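Workshop notebook, Dundau Sailing Club
October, Friday, started writing this at tea

Meng's rudder again. I know I said in the last entry that I was finished with it and would be moving on to the trolley wheels, but Fengying Pan had her out at Breren for the youth training and came back saying the helm still felt heavy on starboard tack and there was a knock in it whenever the boat slowed down. She is never one to fuss over a boat, so I took the whole lot off before supper, stock, pintles, tiller and all, and brought it in where the light is better.

The knock was easy to find. The lower pintle had worn its bush oval, and you could feel it with a fingernail once the grease was wiped away. I ought to have checked that in the summer and I'm putting it down in writing so that I do next time. The new bush went in with a bit of persuasion and a wooden block, and the pin now turns with no rattle at all.

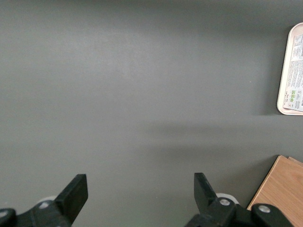 Does the top bush want changing as well?
Leave it for now. It has hardly any wear and there is only the one spare left in the drawer, which I would sooner keep for the other boats in case somebody hits the slipway over the winter.

The heavy helm is another matter and took most of the evening. I laid the long straight edge down the blade and found the leading edge had a flat on it below the waterline, on the port side, where an old repair had been faired by someone in a hurry (quite possibly me, I do recognise the style). I cut it back with 80 grit on the long board until I was into sound glass, washed it, let it dry and went and had my sandwich.

Then filler. I used the Stenero, which I've grown fond of, though it is slow to go off in this weather and you have to be patient with it. I mixed it in small lots and had 15 minutes with each before it began to drag under the spreader. Two thin coats and a third just at the tip. The template I drew for Meng's old blade still fits beautifully on the starboard side, so I flipped it over and worked the port side down to match.
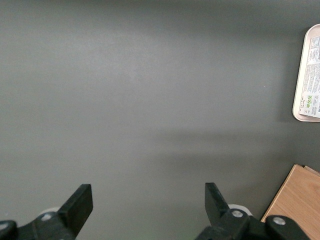

How long before the blade can be sanded?
Overnight at the very least, and longer if the heater has been off. Press a thumbnail into the runniest bit of the filler, and if it leaves any mark at all then put the sanding board down and do something else.

I did do something else, namely weigh the tiller and extension, because Fengying wanted to know whether the new extension was any lighter than the old one. The two together come to 700 grams. I have no figure for the old pair, so that isn't much use to her, but it's written down now and we can be cleverer next time. The universal joint is a touch stiff. I've left it with a drop of oil on it.

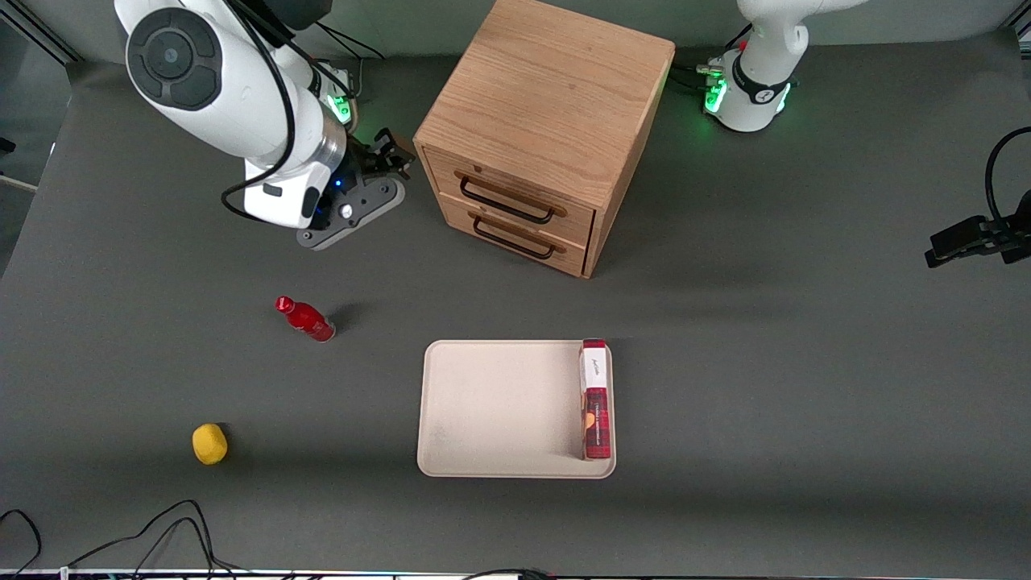

Still to do on Meng

Sand the blade, 80 to take off the high spots and then finer by hand. Check against the template on both sides, and check the tip twice, as I always take too much off there.

Two coats of varnish on the stock where the cheeks have rubbed. Please don't lean anything against it while it's tacky!

Replace the downhaul line. The old one has gone furry at the cleat.

Hang the rudder back on and swing it hard over both ways before anybody takes her to Breren.

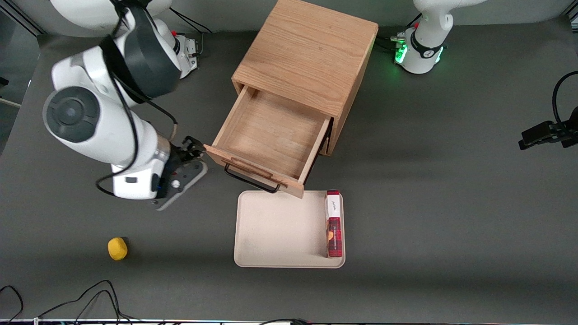 Grey tabletop with the wooden cabinet and the beige tray.

Jobs carried over from last time: mainsail number 32 has a batten pocket coming unstitched at the leech end, and I've put it at the top of the sail pile with a bit of red wool through the clew so it doesn't go out by mistake. Trolley wheels not started. Fengying has the good pump.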